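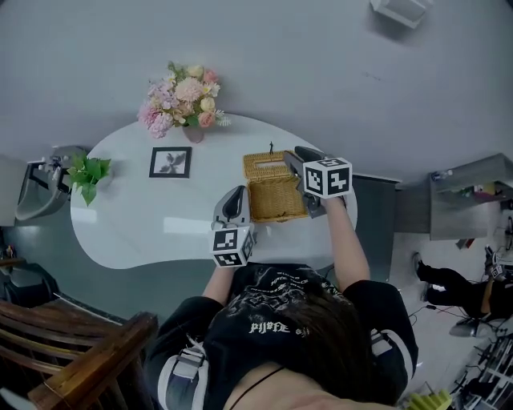

School team of four for a strategy game tournament, who should be captain?

Posted by mondthorpe_mom in Kids & Activities

My daughter's middle school just signed up for the Eston Schools Strategy Cup and I am so excited for them! It's a team game on computers, four kids to a side, you move units around a map and hold supply points. First round is in January. The teacher running it wants the parents to help the kids settle on a captain and a practice plan. Two of them want the job badly. One is the best player, the other is the one who talks to everybody. Has anyone been through this? Also, how much practice is too much at age 12?

Baldur Laxdal
Oh, you are in for a great time! My son played two years for Paleck Middle and I still miss those afternoons. Go with the talker. The captain has to call out moves, and our best player hated stopping to do it — he got so much better once somebody else took over the calls. Let them both try it in practice matches first, though, so it feels fair. We did 2 sessions a week, 42 minutes each (one full match plus setup), and then they had to go outside. Have them watch one of their own replays every week too. They'll groan and then argue about it all the way home, which is the best part! Check the rules on substitutes early. Ours had to be named before the first round and we nearly missed it.

kettle3016
captain should be whoever wins a 1v1

Eyvindsson
Love that schools are doing this. I'd swap captains every match until the real thing starts, then let the four of them vote. Keep screens off the night before — my girls played 1000 times better after a good sleep. Good luck to your team!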